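Adding Memory to an Older Desktop Tower

By Natalina Melis

Check which type of memory your board takes before you buy anything. The manual lists it, along with the largest module each slot accepts. I used two 8 GB sticks from the parts shop in Sivville.

Shut the computer down, switch off the power supply and pull the cord. Lay the tower on its side and take off the panel. Touch bare metal on the case before you reach in.

Find the memory slots and move any cables lying over them. Tuck them aside without tugging on the connectors.
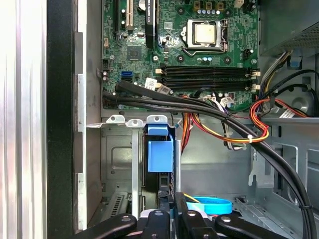 Memory slots across the middle of the board, with the white clips at their right ends.

Open the clips. Line up the notch in the stick with the key in the slot. If they don't match, turn the stick around. Press down evenly at both ends until it clicks and the clips close. Repeat for the second stick.

Plug the cord back in and start the computer with the panel still off. Go into the setup screen and check the memory total. If it is short, power down, unplug and reseat both sticks.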